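Stovard gripper finger set, after one month

I bought this set in November for our picking cell, where the arm takes blocks out of a metal bin. The old fingers were bent and marked the parts. Changing them took me 40 minutes - most of it was teaching the tool point again. The screws are good, but the manual is very short.

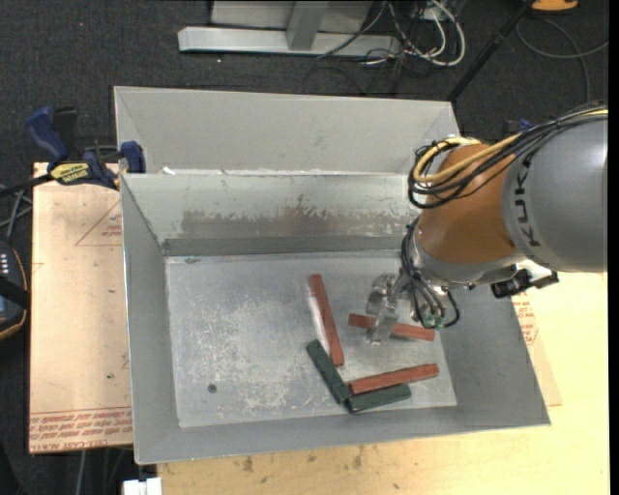 Marlene Figueiredo replied that she checks the tool point every Monday, and that her own set began to slip after 300 picks until she tightened the mount again.

I will do the same from now on. Four stars from me, and I would buy it again.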